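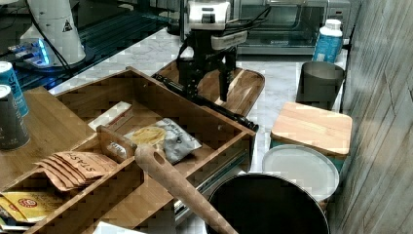
Hi everybody, thanks for sticking around after lunch. I'm going to talk about money, so feel free to groan now.

(wait for groan)

Okay. When we put together our first budget at Stiltdale for kitchen manipulation work, I had one line on the spreadsheet that mattered to me, and it was the arm. One arm, one gripper, done! I spent weeks comparing quotes and felt very grown up about it.

Then the rest of the list showed up. Spare fingers. Cables, and then longer cables, because a kitchen counter is deeper than a lab bench. A toaster oven, a cutting board, a big pot, drawer organizers, tea, chips. I'd put down 424 dollars for "props and misc" and we blew through that before May.

So here's how I plan it now. Three buckets — the arm, everything bolted or plugged into the arm, and the kitchen.

Bucket one you already know how to do. Get quotes, ask about lead time, ask who pays shipping if it goes back. Our Lagos site got stung on that one.

Bucket two, I set aside 2000 per station. Fingers wear out. Buy 2 sets up front.

Bucket three is 700, and please don't let anyone talk you down. Drawers with real slides, countertops with junk on them, packets that flop over. If your test counter is nicer and emptier than the one at home, you're pricing a different project.

(pause, ask who has bought groceries on a research card)

A quick word on the service plan. We went with Brundus for year one and skipped it in year two. I'd go back. I missed the phone line way more than the discount on parts.

Zikar folks, I know you lease — I'll get to leasing after the break, and I have opinions.

Next part: what to ask a vendor before you sign.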